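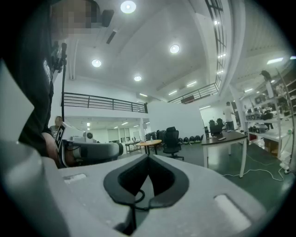

Unit 2: Reading a Household Water Bill

Course handout, Clusham Evening Institute
Tutor: Theda Steinbach

2.1 Scope

This unit covers metered supplies only. Unmetered properties are charged on a fixed basis and are dealt with in the next unit. Bring a bill of your own if you have one; otherwise use the Piltow specimen bill given out at registration.

2.2 The unit of volume

Water meters record volume in cubic metres. One cubic metre is 1,000 litres. On most household meters the black digits show whole cubic metres and the red digits show fractions of one. Only the black digits are used for billing. A reading is always a running total since the meter was fitted, so a single reading says nothing about use. Two readings are needed, and the volume used is the later reading minus the earlier one.

Worked case. The specimen bill gives a present reading of 1,609. The previous reading is left blank and is to be copied from the bill before it, where it appears as the present reading. Students often take it from the wrong column. Check the date beside it before subtracting.

2.3 Actual and estimated readings

A letter is printed after each reading. The specimen bill uses A for a reading taken by the company, C for one supplied by the customer and E for an estimate. Other suppliers use other letters, and the key is normally on the back page.

An estimate is based on past use at the same address. If it is too high, the next actual reading produces a lower charge, and occasionally a credit. If it is too low, the shortfall is collected later in one sum. A bill that runs from E to E should be treated as provisional.

2.4 Standing charge and volume charge

The standing charge is set per day or per year and does not depend on use. The volume charge is the volume used multiplied by the rate. Where a rate changes during the billing period (commonly in April), the bill is split at the date of the change and each part is worked out separately. The split is made by number of days, on the assumption that use was even throughout.

2.5 Waste water

Waste water is not metered at most homes. It is taken as a percentage of the supply volume, the remainder being allowed for garden use and similar losses. Surface water drainage is a separate line. A property whose rainwater runs to a soakaway may be able to have this line removed on application.

2.6 Exercises

1. Find both readings on your bill and state the type of each.
2. Work out the volume used and compare it with the printed figure.
3. Recalculate the volume charge. Note any difference due to rounding.
4. Divide the volume by the days in the period and give the result in litres per day.

Written answers go to Nuwan Gunawardena. Unit 3 assumes that exercise 4 has been completed.

Clusham Evening Institute | Handout revised 2018-07-23 | Contact the course office | Back to top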